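Section 4. Arrival and first-day set-up

Read this section before you unload the car. The Brukham house has its own heating, water and entry systems, and they need to be started in order.

4.1 Getting in

1. Park in the bay marked 12. The other bays belong to the neighboring units.
2. Enter the four-digit code from your Winetti booking message and press the star key. The box stays open for 30 seconds.
3. Take both keys. The small one is for the patio door.

Note: After three wrong codes the box locks. Call Sverre Midtbø at extension 116 to have it reset. 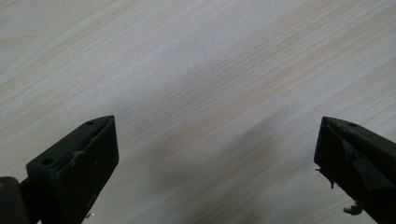

4. Close the box and turn the dial until the numbers no longer line up.

4.2 Water and heating

1. Open the main valve under the stairs. The handle should be in line with the pipe.
2. Switch on the Illura panel in the hall and choose "Occupied."
3. Set the living room to the temperature you want. Upstairs rooms can take up to 4 hours to warm through in winter.

Caution: Do not turn on the water heater before the main valve is open.

4. Run the kitchen tap until the water flows without spitting.
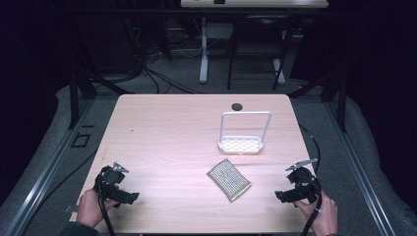

4.3 Kitchen and patio

1. Plug in the refrigerator and leave the door shut for an hour.
2. Put the patio cushions back in the chest each evening. Wind off the water can lift them.
3. Wash and put away dishes before you leave. The shelves are labeled.

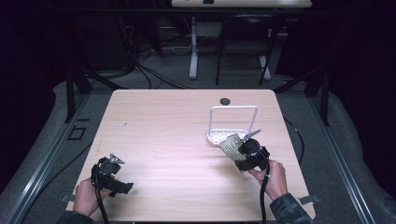
Tabletop with white rack and sponge

4. Trash is collected on Saturday morning. Bins go to the gate the night before.

Note: For a fault with the Hrnčiar stove, write down the code on its display and quote house number 271 when you call.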